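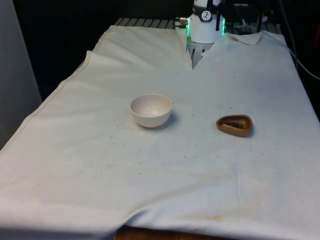
About us

Dudholm Robotics Club. After-school, years 9 to 12, run out of the old metalwork room at Dudholm Secondary. Started in January with one borrowed key and a lot of emails. We are still here.

Short version: students teach a robot arm to do everyday table jobs. Pick things up, put things in a bowl, move things without squashing them. The long version is below, for parents and for anyone thinking of joining.

Who runs it

Pouran Bahrami teaches maths and digital technologies and looks after the programming side. Nabila Soliman is the lab technician, and she has the final word on anything with a plug on it. Between them they cover both sessions each week. If one is away the other runs a theory night, no arm. Sorry, that's the school's rule and we won't be bending it.

Students do the rest. There is a driver roster, a logbook roster and a clean-up roster. The clean-up roster is the least popular and also the one we check.

What we do

Main project this year is called Kordestani. Table clearing and food handling, small items, one arm. The students picked it over line-following cars by a vote, and the vote wasn't close.

How a normal session goes. Sign in, bags on the hooks. Whoever is on the roster reads out last week's log entry. Lay the cloth, set out the bowl and the items, check the stop button, then start. One person drives, one watches the arm, one writes. Swap every 20 minutes. Everybody drives eventually, including the ones who say they only want to code.

Each attempt goes in the log wether it works or not. Grade it pass, part or fail, add a few words. "Fail, let go early" is fine. "Fail, dumb robot" is not fine, we've had to say this more than once.

Current count in the log is 2,553 attempts. Goal for the end of the year is 3,459, which was the number left over when the students divided up the remaining sessions, and now it's on a poster so we're stuck with it.
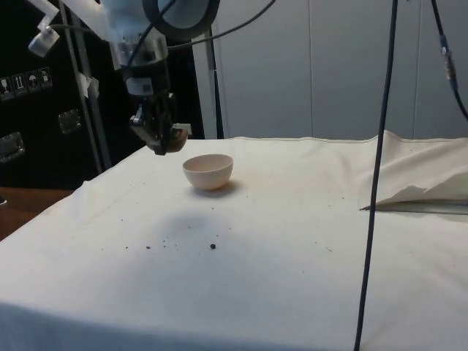

Kordestani project: the gripper with a brown lumpy item, cream bowl beside it on the cloth.

Why food? Cheap, colourful, and no two pieces are the same shape. A block is a block every time. Pastry-type things have soft edges and bits come off them, so you have to think about how hard to squeeze and where to hold on. The younger ones learn more about force from one crumbly thing than from a whole worksheet. Crumbs get swept between turns if the driver remembers. Cloth goes home for a wash on a roster (yes, another roster).

Nothing that's been on the robot table gets eaten. Not even for a dare.

The code

Mostly Python. Beginners start with changing numbers in a script that already works: height, speed, grip width. Then they write their own moves. Seniors are working on getting the arm to find the bowl when somebody has shifted it, and it's going slowly. We'd like to have it going by the open evening but no promises.

You do not need to have coded before. You do not need your own laptop, though bring one if you've got it, the school ones take ages to start up.

Competitions

We enter the Durketti Challenge, junior and senior divisions. Teams get a table, a set of items they haven't seen, and a time limit. Judges look at the logbook as well as the run, so a tidy book is worth real points. Our junior team lost marks last time for pages with no names on them. Names on pages, please.

We also do the Jondida schools day, which is more of a show and tell. No prizes, good sausages.

Open session

Sunday, April 21, 2024, in the metalwork room, side gate off the car park. Families welcome, little brothers and sisters too as long as they stay behind the yellow line. Students will be driving and can explain it better than we can.

Costs

Membership is free. Competition travel isn't. We are trying to raise $500 toward the bus for Durketti, so there will be a cake stall at the open session (seperate table, seperate cakes).

Safety, quickly

Closed shoes. Hair tied back. No lanyards or loose sleeves near the arm. Hands off the table while it's moving, even if something is about to fall. Let it fall. Anyone in the room can hit stop, and no one ever gets in trouble for hitting stop.

Joining

Forms are at the front office, in the grey tray. Needs a parent or guardian signature on both sides, we get a lot back with only one. Year 8s can come along in term four and watch. Ex-students who'd like to help out, talk to Nabila first about the paperwork.

Questions about coding or the competition teams go to Pouran Bahrami, room 14, most lunchtimes. Questions about gear, donations or lost jumpers go to Nabila Soliman at the science prep room. There are three jumpers at the moment, all navy, none with a name in it.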